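The Cenach board oil, after a winter and a summer of using it

I have a cupboard full of things that promised to look after wood. Most of them smell like a garage, two of them have gone solid, and one leaked onto the shelf paper and glued itself there. So when I bought the Cenach board oil last December I wasn't expecting much, and I nearly didn't bother writing it up at all.

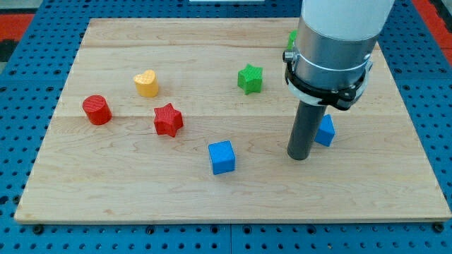
I'd gone off the stuff I used before, a mineral oil from a chemist's that did the job perfectly well but needed doing again every time I turned round. My friend Teresa Dunne had been going on at me about wax blends for ages (she does all her own spoons and won't be told anything about any of it) and she lent me the end of her tin to try. I was sold in one evening, annoyingly, and ordered my own before I'd given hers back.

Cenach comes in a squat tin with a screw lid, and it's more of a soft paste than an oil, whatever the label says. It's beeswax and a food-safe oil, and it smells faintly of honey and then of nothing. I paid 18 pounds for it from Worley, the hardware shop by the station, and I did wince. You can get a big bottle of the plain stuff for much less. But I'm still on that same tin, and I've done four chopping boards, a rolling pin, the bread bin lid and the handles of every knife in the drawer, some of them several times over!

How I use it, for what it's worth. Wash the board, stand it on its edge, leave it overnight. Don't cheat on the overnight bit, I did once and got a cloudy patch that took weeks to go. Then a lump the size of a hazelnut on an old T-shirt, rubbed in along the grain, both sides and all the edges. The end grain drinks it, so give that a second go. Leave it a few hours, then buff it with a clean bit of cloth until your hand stops sticking. The instructions say 14 minutes before buffing, which is a weirdly exact number and in my kitchen is nowhere near enough. In January the paste was so stiff I had to sit the tin in a bowl of warm water first. In July it was practically soup.

What I like is how long it lasts. My everyday board gets onions, bread, the odd beetroot, and it's wiped down several times a day. With the chemist's oil it would look thirsty again in a fortnight. With this I get the best part of two months, and water still beads on it for most of that. Beetroot still stains, mind you. Anybody who says their oil stops beetroot is telling fibs. Lemon and salt first, then oil, and you'll get most of it out.

It's brought up the pale boards nicely too. I was worried it would turn them orange, as the Jinuten one did (that was a linseed thing, lovely on dark wood, horrible on maple, and it took days and days to dry). Cenach warms the colour a touch and the grain shows up more, but it doesn't go yellow. On walnut you get that deep wet look that makes you want to stroke it every time you walk past.

Now the grumbles. The lid is awful. Once there's wax in the thread you need a rubber glove and a bad temper to get it off, and I've dented mine with a spoon handle trying. There's no cloth or pad in the box, which at that price is a bit mean. And if you put on too much, you'll know about it, the surface goes tacky and picks up every crumb in the house. You can rescue it with a hairdryer and a clean rag, but it's a faff.

I also tried it on a wooden worktop offcut left over from when we had the kitchen done, and I wouldn't bother with that again. It marked under a hot mug straight away. For worktops I'd go for a proper hardwax oil. Ó Briain do one that my sister swears by, though I've only seen it on her counter and can't tell you how it behaves over time.

Would I buy it again? Yes, and I'll have to before Christmas by the look of the tin. If you've only got the one board and you don't mind doing it often, stick with cheap mineral oil and spend the difference on a decent loaf. If you've a few bits of wood you're fond of, get this, and keep a rubber glove next to it.

Updated 14th September: Worley now stock the smaller tin as well, same paste, same terrible lid.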